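Search posts
Enter a name or tag

Shalini Nigam
19 Sep 2025

Week 2 of the cleanup project, a thread for everyone who keeps asking how my students are doing (you are all very kind!)
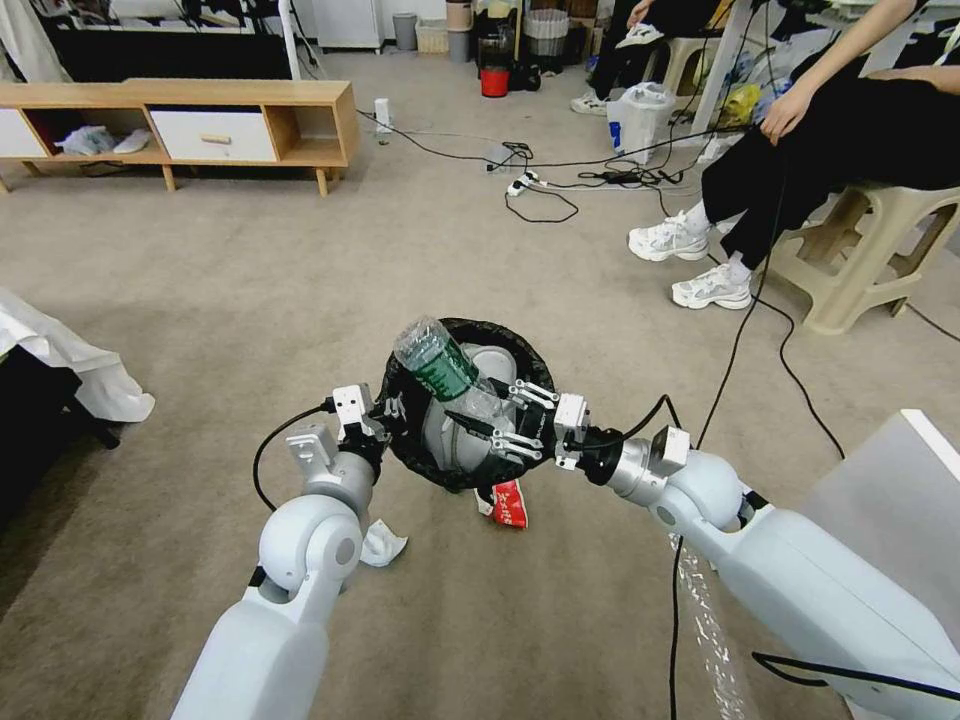
Our robotics club has 21 members this fall and every one of them wanted to start with picking things up, so I gave in and let them. The trash bag is the hard part, though. A bag has no shape of its own, so both arms have to hold the rim and agree on where it is, one gripper on each side, or the mouth folds shut. We have a water bottle with a green label in there, and the red snack wrapper on the carpet is exactly the sort of thin, crinkly thing the grippers hate.

Devendra Dwivedi, who teaches the section after mine, suggested slowing the right arm down to 40 percent, and I grumbled, and then I tried it, and I owe him a coffee.

Next job is the tissue. The kids think it will be easy because it's so light. I have my doubts, but I do love how sure they are!

We log each try in a shared notebook and want 4,000 of them by winter break. Send snacks, please. We'll use the wrappers.

Recent from this author
Naming the left arm Morelli, a vote
Stominness meet: what to pack
My messy notes on cable routing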